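Can a Machine Fold My T-Shirts Yet? Term project, final report

So my question going in was pretty simple. I hate folding laundry, I'm taking an automation class, and I wanted to know if I could quit folding any time soon. The short version is no, but the long version got a lot more interesting than I expected, and I ended up rewriting my whole plan in February.

I started with reading. Fluvo and Jatton both put out demo clips of folding arms, and they look great until you notice that the shirt always begins flat, on a bare white table, right in the middle. My clothes have never once been in that position. So I dropped the "compare the demos" idea and went with folding on a bed, dark clothes only, with bedding and other stuff left where it was. The folds were done by a person working two hand-held grippers, and the question was what a program could pick up from the recordings.

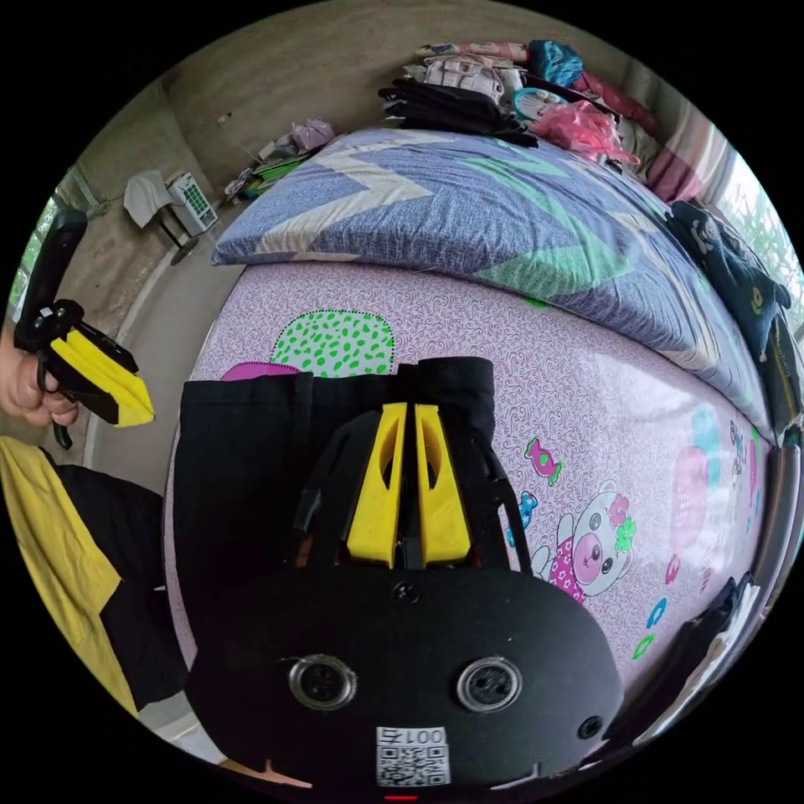

Why not just film somebody's bare hands, though? Requena asked me that on the class page and added that fingers can feel when they've grabbed two layers, so any program trained on grippers is starting out with less than a person has.

Fair point, and I went back and forth on it for a whole weekend! My answer is that a robot isn't going to have fingers either. If a fold can be done with two stiff jaws, then at least we know the motion is possible for a machine, and the part that's missing is the deciding. I should have put that in my proposal and I didn't.

The deciding is where it all gets messy. Black cloth is awful for this. The creases hardly show up, a sleeve lying on a shirt front looks like more shirt front, and my program (a small one, trained on my own laptop, please be kind) kept mixing up the edge of the garment with a crease in the middle of it. The sheet didn't help either, with all those cartoon shapes to get excited about. 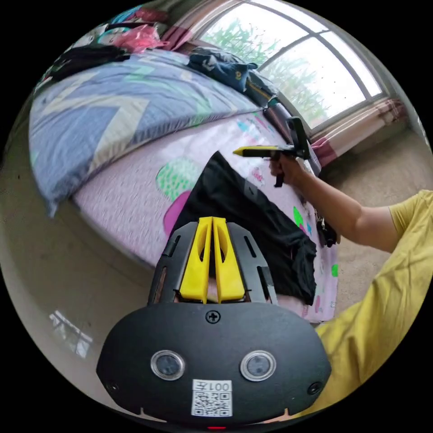 Fokedon
Student author, Intro to Automation

For the numbers, I cut the recordings into short clips and ended up with 2,741. I threw out the ones where the cloth was hidden behind the gripper for most of the clip, and that left 1,187 to train on. Yes, that hurt. Then I held back 60 for testing and asked the program one thing per clip: where should the next grab go? It picked a spot I'd call usable in 10 of them. I tried again with a longer training run and got the same score, which was a fun way to lose a Monday night.

What it did best was corners that stuck out against the sheet. What it did worst was anything heaped up, where you first have to figure out what you're even looking at. 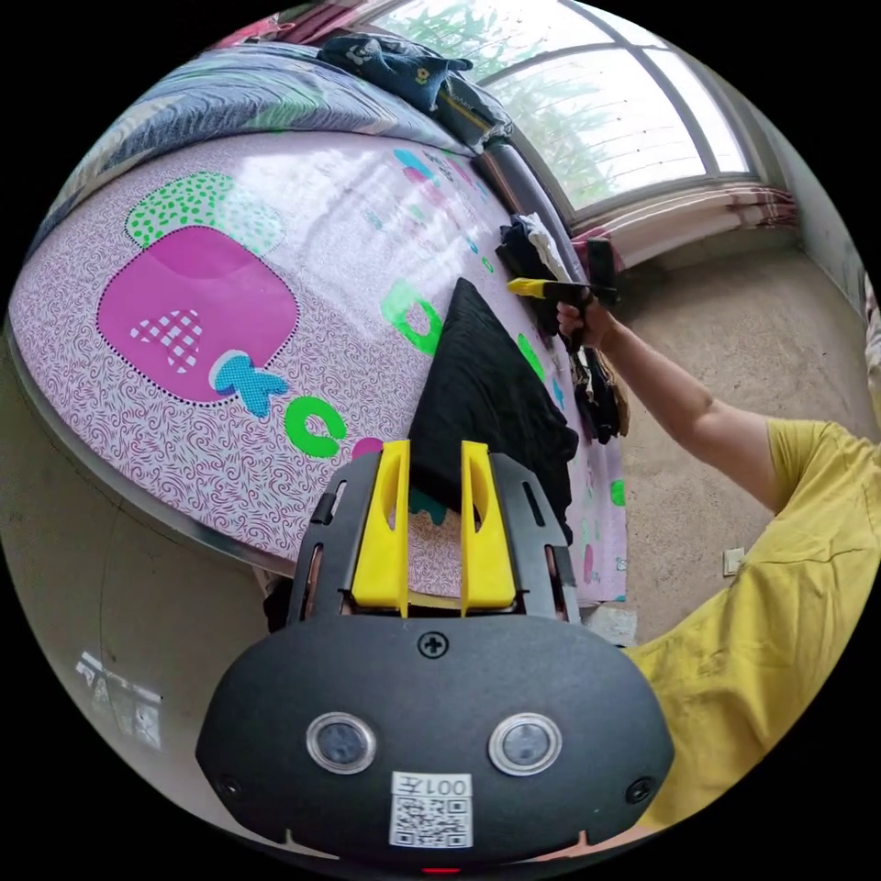
Figure 3. Black garment in a peaked heap on the patterned sheet.

If I did this over, I'd add light-colored clothes and see how much of the trouble is just the color. I'd also quit treating "fold" as one job. Finding an edge, pulling the thing flat and making the crease are separate problems, and I only really tested the first one. For now I'm still folding my own shirts, badly, on Sundays.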